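# Hanging Up a Cloth: How Does It Dry?

Quick one for kids, from the Brislow homework page.
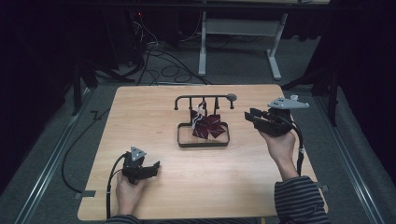 **Why does a wet cloth dry faster when it hangs up?**
Air can get to more of it. Water leaves the cloth a tiny bit at a time and floats off into the air. Grown-up word for that: evaporation.

The cloth on the little rack is dark maroon with thin white stripes. It's crumpled, with pointy folds reaching down toward a black tray. Folds matter! Deep inside a fold there isn't much moving air, so a damp fold stays damp longer. Flat parts go first.

## What's a tray good for?

Drips. Gravity pulls water down through the cloth to the lowest points. Feel a wet towel sometime, top corner first and then the bottom edge. Bottom is wetter, nearly always. A tray with raised rims keeps a puddle off the table.

## Try it

You need two washcloths the same size, a measuring cup, a hanger and a plate.

1. Pour 100 milliliters of water on each cloth. Do it over a bowl, or you'll be moping the floor.
2. Squeeze both the same way.
3. Hang one up, spread wide. Scrunch the other into a ball on the plate.
4. Wait 70 minutes. Go play.
5. Touch both. Which one feels drier? Check the middle of the ball too.

Got a kitchen scale? Weigh them before and after. One of our test cloths started at 300 grams, big thick thing, took all day.

## More stuff to try

- Same cloth, window open, then window shut
- Thick cloth against thin cloth
- Folded once over the bar, then not folded at all

Write down what you find, even if its boring. Clouds start this way too, by the way. Water goes up off puddles and lakes and wet socks, up into the air, and later some comes back as rain.

Next page: why soap makes bubbles.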